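Street Width Is a Maintenance Decision

The standard local street in the older half of Arruda was laid out to a width nobody on the current staff can trace to a calculation. Terence Wainwright, who kept the plat records until he retired, believed it was copied from a county manual that was later withdrawn. The width survived the manual. It has been applied to cul-de-sacs, to through streets, and to short blocks that serve 21 houses.

I want to argue that the city should stop resurfacing these streets at full width. The usual case for narrowing rests on speed, and it is a sound case, but it invites an argument about enforcement and driver behavior that never ends. The maintenance case is simpler and can be settled with a tape measure and a paving bid.

Asphalt deteriorates by area. Oxidation, thermal cracking and water entry proceed whether a square yard carries traffic or not. A strip of pavement that exists so that a car may be parked on it twice a week ages at close to the rate of the travel lane beside it, and it is milled, overlaid and sealed on the same schedule. The city pays for that strip in full. Under the current program the north district holds 667 segments classed as local. Of those, 632 are scheduled for full-width treatment before the program closes, with no review of whether the width is used.

Desta Assefa raised this at the July work session and was told that curb relocation costs more than the paving it saves. For a single overlay cycle that is true. Over 3 cycles it depends on drainage. Where the inlets can stay put and the new curb is carried across with a short trench drain, the payback is reasonable. Where inlets must be rebuilt, it is poor, and I would leave those streets alone. The mistake is in treating both classes as one and rejecting the lot.

A second objection concerns fire access. The apparatus needs a clear path, and the clear path has to be measured with cars parked on both sides. This is a legitimate constraint and it sets a floor. It does not justify everything above the floor. The Potance subdivision was built narrower than our standard under a variance, and the fire marshal signed it.

Trees complicate the matter in a useful way. Shaded pavement runs cooler and its binder hardens more slowly, so canopy over the roadway has a value to the paving budget that never appears in it. A wide street gets less of this from the same trees, because the crowns have farther to reach. Roots do lift curbs, and the repair is a real cost, but a wider planting strip gives them somewhere else to go.

Wide residential streets, four views:
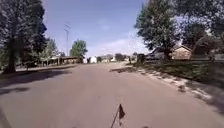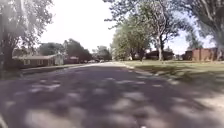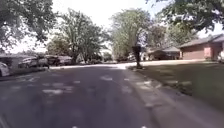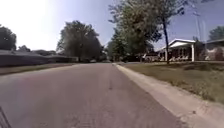

What I would ask of the public works department is modest. Before any local segment goes out to bid, record its curb-to-curb width, its inlet positions and its overnight parking count. Two of the three are already in the asset database. The parking count takes one person two evenings per district. Segments that clear the fire access floor with room to spare, and that need no inlet work, should be priced both ways - full width and reduced - with the reduced option carried through the third overlay.

Imogen Haslam has suggested painting edge lines as an interim step. I have no objection to paint, but it should be recorded as a traffic measure. It leaves the paved area where it was, and the maintenance liability with it.

The program is up for renewal this year. If the segment list is adopted as drafted, the width question is closed until the next overlay, and the city will have bought the same surplus pavement again.

Lionel Sowerby
3 February 2020

Contact the editor | Copyright Rallusow Review 2020. All rights reserved. | Back to top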